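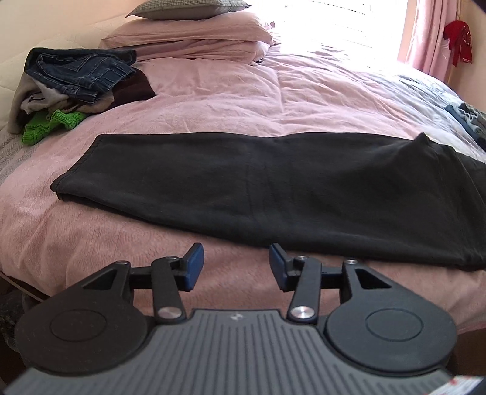
Folding trousers on a real bed: what we learned from the Fluteo recordings
Speaker notes, Rasness workshop on household manipulation, 2023-12-17

Slide 1. Title
Thank the organisers. Say that the work is shared between the two groups, Neretti and Cairns, and that I speak for both. Speak slowly here, the microphone in this room is strong.
The talk has one question: can a policy learn to fold trousers from recordings made by people with a gripper in the hand, in their own bedrooms, with no robot in the house? The short reply is yes for the first fold, and only partly for the folds after it.

Slide 2. Why trousers
Towels are the usual test. A towel has four corners and no inside. Trousers have two legs, a waistband which is thicker than the rest, and a crotch seam which does not want to lie flat. When one leg is laid over the other, the seam stands up in a small peak. A person presses it down without thinking. For the policy it is a problem, for it looks like a good place to grasp.
Do not spend more than one minute on this slide.

Slide 3. Why a bed
In the first version of Fluteo all recordings were made on a flat table with a plain cover. The policy was good on this table and bad in every home. A bed is soft, so the fingertips push the cloth into the mattress and the height of the cloth changes under the pressure. The blanket is also cloth, and the fingers can take it together with the garment. We call this a double pick. It is the most common failure in our work, and I come back to it on slide 7.
Mention the light also. Many beds stand by a window, and the camera sees white there.

Slide 4. Collection
We asked for 1000 recordings of trousers being folded, and we got them by the end of August. After checking we kept 758. The others were removed for three causes: tracking lost for a long part of the recording, the garment was outside the view at the moment of the grasp, or the recording stopped before the last fold.
If there is a question on whether the removed ones could be repaired: in some cases yes, but we did not do it, and I would prefer not to promise it.
We gave only a few instructions to the people who recorded. Fold lengthwise first. Then fold the length as you would at home. Do not clear the bed. This last one was discussed a lot between us. The Cairns side wanted a clean background, the Neretti side wanted the background as it is. We kept it as it is, and I am glad of it now.

Slide 5. What a bed looks like in the data

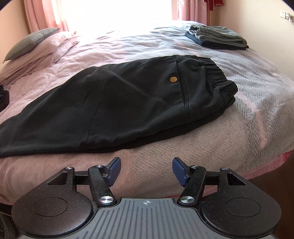
Trousers folded lengthwise, waistband on the right. The jaws are open and there is folded clothing at the back of the bed.

Let the audience look at it for some seconds before speaking.
Point first to the waistband. The gathered part gives a strong texture, and our keypoint model finds the waist end with it even when the trousers are dark. On jeans it uses the pocket outline instead, when this is visible.
Then point to the bedspread. It has a herringbone weave, easier to see on the right. A woven pattern gives many false edges in the depth estimate. We expected plain blankets to be always easier, but with soft plush ones the border between garment and blanket is less sharp, so the gain was smaller than we thought.
Last, the other clothes. A model which only looks for "cloth" will be attracted by the pile. Our model has to keep to one garment for the full task. I should say clearly that this is done by a mask from the first image, which is carried forward, and that it is the simplest solution we could find.

Slide 6. Method
Keep it short, the details are in the paper.
Each recording is cut into stages: approach, grasp, carry, release, smooth. The cutting is done from the opening of the jaws and the speed of the hand. It is wrong sometimes at the smoothing stage, where many people close the jaws and use the fingertips like a flat hand.
For each stage the policy gets the wrist view and the mask, and predicts a short path. There is no model of the cloth. We tried one for several weeks, and it was slower and did not help with the double pick.
The new part is the stage label for "half done". After the lengthwise fold, the garment is a long narrow shape, and one hem sticks out a little under the other. We mark this state by hand in the 758 recordings. The policy is trained to stop there, look, and choose again which end to take. Before we had this label, it would often go on with the second fold when the first was bad.
Remember to say "half done" and not "half fold", people at Cairns use the second word for another thing.

Slide 7. Results
Show the bars one after the other, not together.
First fold: the version with the label is clearly better than the version without it, on all blankets.
Second fold: better also, but the difference is small, and on thick blankets I would not defend it strongly.
Double pick: it became less frequent, it did not disappear. On the video you can see the blanket rising with the hem. Let the video run until the release, the people at the back will want to see where the hem falls.
Time: the stop to look costs time in every trial. For a home this is acceptable in my opinion. For a laundry business probably not, and the colleague from industry will surely ask it.

Slide 8. What did not work
Black trousers on a bright day. The exposure follows the window, and the folds in the black cloth are lost.
Trousers wider than the view. The policy sees the knee and no end. At the moment it moves to the left until it finds a hem, and this is a rule written by us, it is not learned.
Training on more data of the same few beds. We went up to 2000 recordings by adding the older table ones and repeated beds, and the result on a new bed did not change. New beds were more useful than new recordings on the old beds.

Slide 9. Next
Shirts, with the same label idea. Sleeves will need a second "half done" state and we have not agreed where to put it.
A lower fingertip angle, to slide between garment and blanket. The Neretti workshop has drawings.
Release of the 758 recordings with stage labels, after every person has confirmed again that the room may be shown.

Questions, if they are slow to come
Ask the room who has tried with a bedcover and not a table.
If someone asks about force sensing: we have none, the pads are soft and we use only the jaw width. Go back to slide 6 for this one.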